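The man who keeps the ramps rolling

An afternoon with a ramp builder in Grandley

21 June 2023

The first thing you notice about the ramp builder at Grandley skatepark is that he can't walk past a ramp without touching it. We'd agreed to meet by the gate, and it took us the best part of twenty minutes to get from there to the bench, with a stop at every transition so he could run the flat of his hand down it. "Sorry," he said, crouching again by the quarter pipe. "You feel things you can't see. A screw that's coming up, a sheet that's started to bubble. I'll come back for that one."

He asked me not to use his name, on the grounds that everyone at the park knows who he is already and nobody outside it needs to. Fine by me. He has been building wooden ramps for skateboarders, inline skaters and scooter riders for most of his adult life, and riding them since before that. I wanted to talk to him because I've skated his mini ramp for years (badly, and with huge joy) and had never once thought about why it feels so good.

"It's the radius," he said straight away. "People look at height. They come in and say, I want a five foot ramp, because their mate has a four foot one. Height is nothing. The curve is the ramp. If the curve's too tight it spits you out at the top like a pip, and if it's too mellow you're pumping all day and going nowhere."

Starting out

His first ramp was a launch ramp made from a wardrobe door and two bricks, in the road outside his parents' house. It lasted one evening. The second had a frame, sort of, and lasted until the winter. "I left it out. Of course I left it out, I was twelve. By January it was porridge. I remember putting my foot through it and being absolutely heartbroken, and then I remember thinking, right, how do I stop that happening?"

He still talks about water the way sailors talk about rocks. Ask him what kills an outdoor ramp and he'll give you an answer that takes in drainage, the gap under the frame, the cut ends of the timber, leaves in the flat bottom and people who put a tarpaulin over the whole thing and seal all the damp in. He likes a ramp to have air moving under it. He likes the cut ends sealed on the day they're cut. Tarpaulins make him properly cross.

"A tarp's all right for a shower while you're riding. Leave it on for a month and you've built a greenhouse. Then they ring me up in spring and ask why there are mushrooms."

The Quan years

For a long stretch he worked indoors at Quan, the warehouse park that stood out past the railway until the lease ran out. If you skated in this part of the country in those days you probably went there, and you probably remember the smell of it, sawdust and crisps and wet socks on the heaters. There was a vert ramp at the far end that hardly anyone could ride. He could, a bit.

"I could drop in and do the grabs I wanted to do. I never got on with lip tricks on vert, I'd get up there and my knees would have a meeting. But just carving it, flat out, with the whole ramp humming under you, I'd do that now if you had one here. I'd leave this interview!"

The building crew at Quan was tiny, and everything got changed all the time. Riders would ask for a hip or a spine, and if there was wood in the store it might be there by the weekend. He reckons he learned more from tearing things down than from putting them up, as you get to see which joints have moved and which bits of framing never did any work at all.

He has the number of the last session written on a bit of plywood from the deck of the vert ramp, which hangs in his hall at home: 2644. They'd numbered every public session since the doors opened, in a big red book on the front desk. "The last one was packed. Kids, parents, people I hadn't seen in years who couldn't fit in their old pads. We stayed until they turned the lights off, and then someone found the switch and turned them back on again."

Bringing it outside

When Quan closed, a good part of the framing went into storage and later became the mini ramp at Grandley. I hadn't known that. It does explain why there's a faded sticker on one of the uprights for a contest that took place thirty miles away.

The rest of the park has been added to it in stages. The bank to wall came first, then the little funbox, then the long low manual pad that the beginners all use and that the good riders pretend not to. Zollen, who cast the concrete for the flat areas, left a small ridge at one corner where two pours met. It has since become a local institution. There's a whole line through the park that starts by popping off it.

"I offered to have it ground down. There was uproar. So it stays, and I've got to admit it's fun."

I asked whether he minded working in wood when so many new parks are all concrete. He thought about it for a while, rolling a loose wheel back and forth on the bench between us.

"I love concrete. I'll drive a very long way to skate a good bowl. But you can't change your mind with it. With wood, if we all decide the funbox is too close to the bank, we get the drills out and move it. And it's kinder when you fall, a bit. And the sound! You can hear from the road whether somebody's having a good session."

How it sounds, incidentally, matters to him a good deal. A sheet that isn't fixed down properly has a slap to it. A well-fixed one has a low, rounded noise, and he'll stand at the side with his eyes shut while someone rolls back and forth and then point at the panel that needs seeing to. I watched him do this. He was right.

On boards, and being fussy

He rides a plain deck from Mandico, no graphic on the bottom, and has done for so long that the shop puts one by for him. We got into decks because I'd complained about mine, which has gone soft in the middle and feels like skating on a slice of toast.

"Soft, or chipped at the tail? Because people bin boards for a chip and then carry on riding ones that have lost all their pop. Stand on it. Does it come back at you? If it doesn't come back, it's done its job, say thank you and get a new one."

He's less fussy about trucks and wheels than I'd expected. He'll happily put a beginner on second-hand trucks as long as the bushings aren't cracked. Bearings he cleans when they get noisy and no sooner. What he won't budge on is a helmet, particularly on the mini ramp, and particularly for adults coming back to it after a long time away, who in his experience remember exactly how to go fast and have forgotten how to fall.

Maple is something he could talk about for the rest of the day. He loves the stuff, and it was the one subject where he stopped looking at the ramps and looked at me. He talked about grain, about why the layers in a deck don't all run the same way, about the first time he pressed one himself and how it came out with a twist in it like a propeller. He rode it anyway. "It only turned left. I got very good at frontside carves."

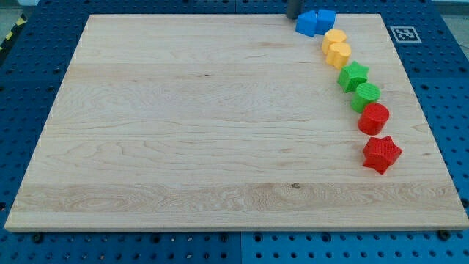
Teaching the grown-ups

These days his favourite hour of the week is the evening class for adults. It started with 2 people and he'd have been content if it had stayed that way, but word got round. The oldest regular is 70 and came along to watch a grandchild, borrowed a board and hasn't missed a class since.

"Kids just go. You say drop in, they drop in, they fall over, they laugh. Grown-ups want to know how it works first. So I've had to learn how to explain it, which I'd never done, and it's made me a better skater. I didn't know what my front shoulder was doing until I had to tell someone else what to do with theirs."

The class always begins on the flat, pushing in a big circle, both directions. Then rolling up the bank and back down again without turning. Kick turns come when they come. He has no timetable for dropping in and says he's happy to wait, although he does keep a tub of flapjacks on the deck of the mini ramp, and the only way to the tub is up, and the only way down that he'll applaud is on a board.

I asked what the commonest mistake was.

"Leaning back. Every time, every single person, me included when I was starting. The ramp drops away and your whole body says no thank you. You've got to stamp that front foot and go with it. I say it at least 90 times a night. I say it in my sleep, apparently."

And the best bit?

He pointed across at the mini ramp, where a woman in wrist guards had just rolled in from the top, wobbled the whole width of the flat and come to a stop halfway up the other side with both arms in the air. There was a good deal of shouting. He was already on his feet.

What's next

There are plans for a small bowl corner, joining the end of the mini ramp to the bank, so that you could ride from one to the other without putting a foot down. He drew it for me on the back of a receipt. Corners are the hard part in wood, as the sheets have to bend in two directions at once and they don't like it. He soaks them, cuts them into narrow wedges and persuades them down a bit at a time with a great many screws.

"It'll take me all summer and I'll moan about every minute. Then somebody'll carve round it for the first time and I'll be unbearable for weeks."

He wants it shallow enough for the evening class and quick enough to be interesting for everyone else, and he has already been out at dusk with a length of string and some chalk, working out the curve. I could see the marks on the ground behind the bench. He got down on his hands and knees to show me where the coping would start, and while he was down there he found another screw.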